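Besach Suggestion Board: Set-Up Guide
Section 7. Setting up the weekly review

Print this page | E-mail this page

Complete this section after the board has been loaded and every department has a code. You need manager access. Set-up has to be done once per site.

1. Sign in and open Reviews.
2. Select New Review and type a name. Use the site name first, for example "Bredby Packing".
3. Choose the departments that will send in suggestions. A department left out here can still read the results.
4. Set the closing time. Suggestions entered after 4:00 p.m. go to the next review unless you change this.
5. Under Owner, pick one person. The board does not accept a shared mailbox as an owner.
6. Select Save.

Note: Sites moving over from Adbridge will see their old suggestions under Archive. They keep their old numbers, so your first new suggestion may be 3,001 or higher.

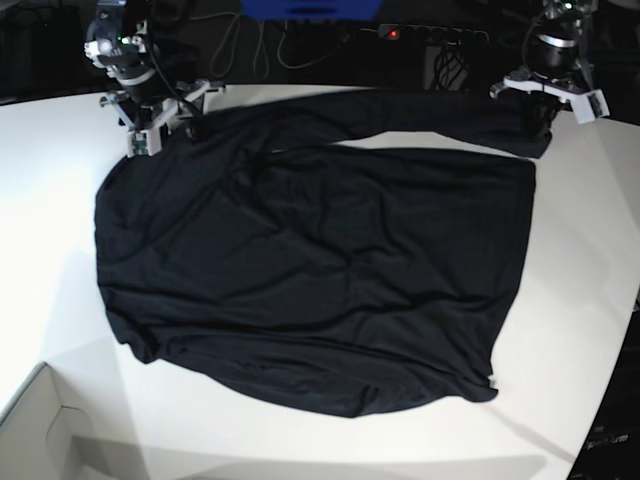 Black long-sleeved shirt spread out on a white tabletop.

Sorting the suggestions

7. Open the review and select Sort. Each suggestion must be marked Try, Hold or Close.
8. For every suggestion marked Try, enter what will be measured and who will measure it. Use a measure the department already records if there is one.
9. For every suggestion marked Close, type a reason. The sender sees this text exactly as you write it.
10. Select Publish.

CAUTION: Publishing sends a message to everyone on the department list. It cannot be recalled. Check the list before you continue.

Note: A review holds up to 251 open suggestions. When it is full, new entries are refused until some are closed.

If Publish is grayed out, look for a suggestion with no mark. Error 389 means the owner's account has been turned off. Pick a new owner and save again.

Print this page | E-mail this page

Reader comments (3)

packing_lead: Step 5 got us. We had a shared mailbox and it just kept going back to the same screen with no message.

Xavier: Can the closing time be different for each shift? We run two.

tmw: @Xavier not in one review. We made two reviews with the shift in the name and that works okay.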